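Skommont Grommet Cover, 63 mm
Cable hole cover for desks and tables
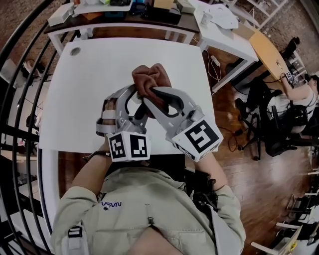 The Skommont is a two-piece cover for a desk that already has a cable hole, or for one you plan to drill yourself. It has a fixed sleeve that sits in the hole and a cap that drops into the sleeve. Most desks we sell covers for have the hole in a back corner, where a lamp or charger cord can go straight down the wall side. On a white top like this one, with a small round hole near the far left corner, a white cover blends in best and a gray one still looks tidy. Measure the hole before ordering. Smaller holes take the 50 mm version, which has the same cap design but a smaller cord slot.

Sizes
The size in the product name is the diameter of the hole, not the diameter of the visible rim. The rim overlaps the tabletop by 5 mm all the way around and hides small chips left by a hole saw. If your hole falls between the two sizes, open it up to 63 mm. Do not wrap tape around the smaller sleeve to make it fit. It will loosen within a few weeks of cords being pulled through it.

To measure, lay a ruler across the widest part of the hole and read from inside edge to inside edge. Do it twice, in two directions. Older desks sometimes have slightly oval holes. A difference of 1 mm is fine.

Tabletop thickness
The sleeve is 20 mm deep and works in tops from 16 mm up. In a thinner top it will stick out underneath, which does no harm unless there is a drawer or a steel rail directly below. For tops thicker than 40 mm, sand the lower edge of the hole so that cords don't rub on it.

Cap
The cap has one slot with a soft brush strip. The slot on the 63 mm version passes a standard three-prong plug if you take the cap out first, feed the plug through the sleeve, and then set the cap back over the cord. The 50 mm version passes most phone and monitor cables but will not take a large power brick. Turn the cap to point the slot toward the wall or toward the middle of the desk. It turns by hand and stays where you leave it.

If you have no cords to run, turn the slot to the back and the brush will close it. A solid cap without a slot is sold separately as the Foulkes blank. It fits both the Skommont and the older Stadisik sleeve, provided the size matches.

Fitting
1. Clear the hole of dust and loose chips.
2. Push the sleeve in from above, ribs down. It should be snug. A rubber mallet is fine, a steel hammer is not.
3. Feed the cords through, largest plug first.
4. Set the cap over the cords and press until the edge is level with the rim.

No glue is needed. If you are fitting into a raw particleboard edge, brush on one coat of clear sealer and let it dry overnight. Spilled coffee finds its way into a cable hole sooner or later, and an unsealed edge will swell.

Care
Wipe with a damp cloth and mild soap. Don't use acetone or scouring powder, as both leave the surface dull. The brush strip can be vacuumed. Replacement strips come in packs of two and slide in from the underside of the cap.

Specifications
Hole diameter: 63 mm (also sold in 50 mm)
Rim diameter: 73 mm (60 mm on the smaller version)
Sleeve depth: 20 mm
Material: ABS plastic, nylon brush
Colors: white, light gray, black
In the bag: one sleeve, one cap with brush strip fitted

Ordering
Sold singly and in cartons of 134. Carton orders must be a single size and a single color. Orders of 2000 or more can be packed without the individual bags; ask for this when you place the order, as we can't change it once picking has started. Black in the 50 mm size is out of stock until March.

Unused covers can be returned with the bag unopened. Sleeves that have been pushed into a hole can't be returned, as the ribs compress the first time they are fitted.

Goes with
Astevberg under-desk cable tray
Foulkes blank cap, 50 mm and 63 mm
Replacement brush strips, pack of two
Hole saw, 63 mm, with pilot bit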